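5. Setting up the two-arm sorting cell

This section assumes the enclosure is built and both arms have passed the single-arm checks in section 4. Plan on an evening for it. Most of that goes into step 9.

Before you start

You will need the two bolted base plates from section 3, the wrist cameras with their cables, a tape measure, a 4 mm hex key, and a box of mixed bricks. Ours is the Pruder bulk box, 633 pieces, but any bricks of one size will do. Take out anything smaller than a two-by-two.

CAUTION: Both arms share the middle of the table. Until step 8 is finished, never power them at the same time. The controllers do not know about each other before then.

Mounting and cabling

1. Switch off both controllers at the wall and wait for the status lights to go out.

2. Set the left base plate at the front left corner of the table and the right base plate at the front right. Tighten the bolts in a cross pattern, a little at a time.

3. Run the cable sheathing along the links and tie it at the marked points. Leave a loop at the wrist. With the last joint turned as far as it goes each way, the loop should still have some give.

4. Lay the base cables in the slotted trough at the front edge. Keep power and camera cables on separate sides if you can.

NOTE: The trough collects dust and brick shavings. Vacuum it when you do the monthly bolt check, with the power off.

5. Plug in the wrist cameras one at a time, left first. The Odetti software numbers them in the order it finds them, and swapping the numbers afterward means editing the settings file by hand.

Shared zone

6. Power the left arm only. Jog it to the center of the table and save the position as CENTER_L. Park it and power it down.

7. Do the same with the right arm and save CENTER_R.

8. Open the Standetus panel, choose Shared Zone, and enter a clearance of 40 mm. Save, restart both controllers, and confirm that the panel shows "2 linked" before going on.

CAUTION: If the panel shows "1 linked", stop. Check the link cable at both ends. Do not override the warning, even for a slow test.

9. Run the hand-eye routine for each arm. It takes 274 poses per arm and cannot be paused. Stay within reach of the stop button. If someone bumps the table partway through, start that arm over.

Laying out the table

10. Put the divided tray near the back center, where both grippers can reach the compartments. Put the yellow bin next to it on the right.

11. Teach one color per location. In our layout red goes to a compartment on the right side of the tray and blue goes to the yellow bin.

12. Scatter a small number of bricks in front of the tray. Add a few household objects that the arms are supposed to leave alone. We use clocks and a TV remote.

13. Start the sort at 20 percent speed and watch the first full cycle. One arm may be over the loose bricks while the other works at the bin.

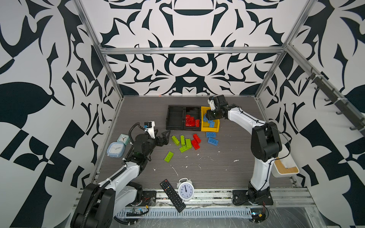 Clodagh Sheehan: I would move step 12 ahead of the hand-eye routine, or at least put the clutter out before the final check. My calibration was fine on a bare table, then the right arm kept stopping short of the bin once I added objects. I had to lower the approach height and redo the bin position. Also, the Dunne base plates need washers, and section 3 doesn't mention it.

Reply from the maintainers: Washers are now in the section 3 parts list. The order of steps stays for now, but if an arm stops short, re-teach the bin with the objects in place.

14. When a full cycle runs clean, raise the speed in steps of 10 percent. We stay at 60. The shared shop's log has 1,959 picks at that setting - the grippers have needed new pads once.

15. Save the layout under a new name and park both arms before switching off.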